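Kestent canvas tote: my new favorite bag for lunch, groceries and everything else

I have owned a ridiculous number of tote bags. Most came free with something, most have skinny little straps that dig in, and every one of them ended up gray. So when Colette Rolland came back from vacation with a Kestent over her shoulder I asked where she got it before I even said hello. Mine arrived in December and I've used it nearly every day.

First off, the canvas. It's thick! You feel it the second you pick it up, and it has that slightly stiff new-denim thing going on for the first couple of weeks. After that it relaxes and starts to slump a little when you set it down, which I like. If you want a bag that stands at attention on the counter while you load it, get the Caron with the stiff base instead (my sister has one, it's fine, it weighs a ton).
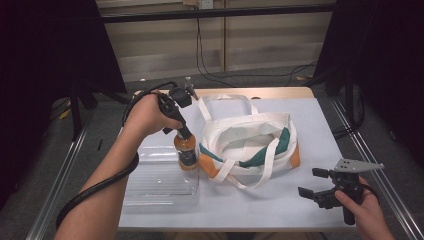

My usual load is a bottle of iced tea, a sandwich box, a sweater, keys and whatever library book I'm pretending to finish. There's room left over for a loaf of bread and some fruit on the way home. I lay the bottle in last, along one side, and the bag hangs fine with it there. No inside pocket, though, and I do miss one. My keys live at the very bottom and I go digging for them on the porch every single evening.

The handles are flat, wide cotton and they are the best part. I carried potatoes, two cartons of milk and a melon home, up 78 stairs, and my shoulder was okay! They're long enough to go over a winter coat too. They do flop all over the place when the bag is down, so if you hang things on hooks like I do, grab both or you'll dump your lunch on the floor.

And the colors, oh, the colors. Off-white with a big teal-green stripe and mustard yellow at the corner. I've gotten more compliments on this than on any real purse I own.
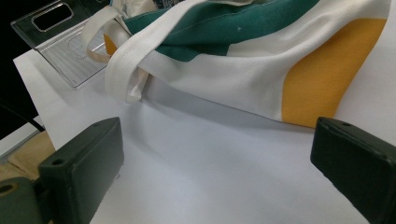
The Kestent on its side, green stripe and mustard curve showing.

Washing: I've done it twice, cold, hung over the shower rod. The green hasn't bled into the white at all. It came out wrinkled and I left it that way. Ironing canvas is not how I want to spend my evening.

Would I buy it again? Already did, the second one is for my mom. I'd just love a key loop on the next version.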